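Cable loom, second attempt

Posted Wednesday, March 7, 2018

The first loom on the Korus lasted from September until the middle of last month, when the left wrist began dropping off the bus. It would go for a few seconds, come back, and go again twenty minutes later. I swapped the wrist board, then swapped it back. The fault was in the cable, as Priya Halvorsen had told me by email before I bought the spare board.

I will go through what I changed. Most of it applies to any machine of this size that takes its power and data from overhead.

The old arrangement had everything in one braided sleeve: 48 V supply, two data pairs, the stop circuit and the hand supply. It looked tidy. The sleeve was tied at the neck plate and again at the hips, and between those two points it had no slack. Each time the torso yawed, the sleeve took the twist as a single stiff rod and passed it to whichever connector was least well held. That was the left arm data plug at the shoulder. When I slit the sleeve I found the insulation polished flat on one side and the screen broken through in two places. Total length of damaged cable was 60 mm. Finding it took me 11 evenings.

The new arrangement is uglier. The cables are run separately from the overhead point to the upper back, each with its own loop, and clipped along the torso so that no clip holds more than two. The loops are of different lengths so they do not all go tight at the same yaw angle. The clips are the Devero push-in type, which will let go before the connector does. I would sooner pick a clip off the floor than re-pin a plug.

The hand lead is the only one that comes away low. I tried it up the arm and over the shoulder with the others, and it caught on the elbow housing at full flexion.

Once the loom was on I did the reach test at the shelving, left arm first, as that is the side that failed.
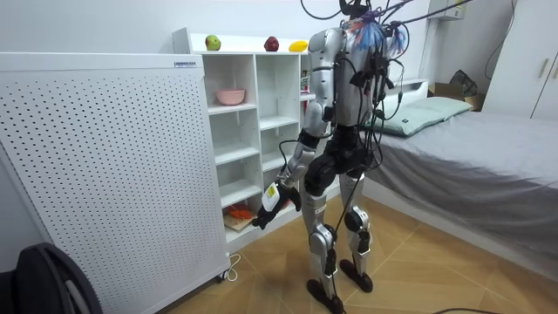
Left hand at the lower shelves, new loom fitted. The cables go up from the back and away towards the ceiling.

The reach test is dull and I recommend it. The arm goes to a fixed set of poses, one per cubby, and holds each for five seconds while the logger records bus errors and joint current. Then the torso yaws to each end of its travel and the set is repeated. With the old loom the last full run logged 1,515 bus errors, nearly all of them from the left wrist and nearly all at positive yaw. With the new one the same run logged 19. Those came in one burst during a pose change and I have not been able to make them happen again. I don't like an error I can't repeat, so I have left the logger on.

Current at the left shoulder is also down slightly at the end of travel. The motor must have been pulling against the sleeve. I had put that reading down to grease and had been allowing for it in the gravity model, so the model now needs doing again.

Some notes for anyone doing the same job.

Label both ends before cutting anything. I labelled one end.

Kill the supply at the wall and wait for the bus capacitors. Mine take over a minute, whatever the manual says.

Do the stop circuit last and test it first. I ran it as its own cable with its own route, and I pull it by hand at the start of each session.

Don't tie anything at the hips. I can see why people do it, and I did it too, but the hips are where the cable most needs to move. A loop hanging down the back is fine provided it can't reach the knee joint when the leg is bent. Check this with the power off by moving the leg through by hand.

Set the clips with the torso yawed to one end, then go to the other end and look again. If you set them in the middle you will get it wrong in both directions.

Alois Sutter asked under the last post whether a slip ring at the overhead point would be better. Possibly. Tarko make one with enough ways, but it costs more than the wrist board did and the data pairs would need checking for noise. My torso doesn't turn continuously, so I have no case for it yet.

Still to do: the right arm, which has the same original shoulder plug and has not failed. I have ordered the replacement anyway. The Smadi crimp tool goes back to Shobha Varghese at the weekend, so the right side will be finished before then or it will wait until April.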